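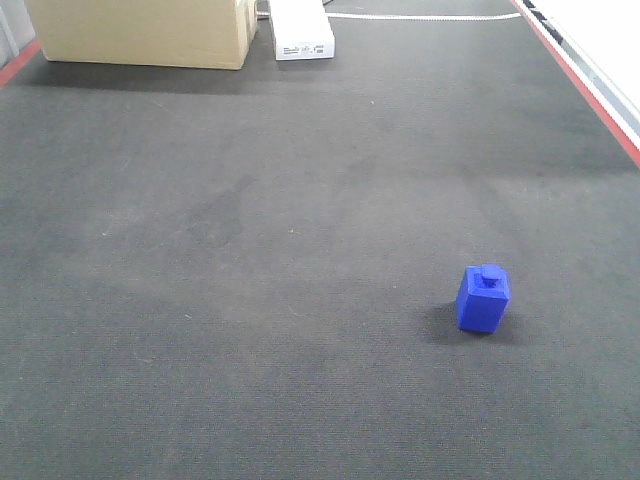
What layer height are people using for the big one-by-one bricks? I print mine at the coarse setting and sand only the underside, and they snap together fine.

Hi everyone,

Hélène Dufour wrote:
> Has anyone tried the oversized bricks in a strong color? My gray
> ones vanish the minute they hit the floor. Also, are you
> sanding the sides or leaving the lines in?

Hélène, go blue! Royal blue on charcoal carpet is a joy, I can spot one from the doorway. And please leave the lines in. I love how they catch the light, and small hands get a better grip on them (my nephew says so, anyway).

I'm now at 125 bricks for the play corner, with 24 more to go before October — mostly the single-stud kind, because everyone wants them for chimneys. The Gerkov filament has been great. The Preltik was pretty too but my studs came out a hair fat and had to be trimmed.

One tip: build on short carpet if you can. Towers over 6 bricks lean a bit, but they land so much more quietly!

Will post the file tonight.

Comments

paracha_prints: Fat studs here too. I dropped the flow a little and they fit.

mtl_hd: Blue it is, thanks!

Related messages
Storage bins for large bricks
Reltach nozzle swap, notes
Vacuuming lint out of low-pile carpet
Two-by-two brick, revised file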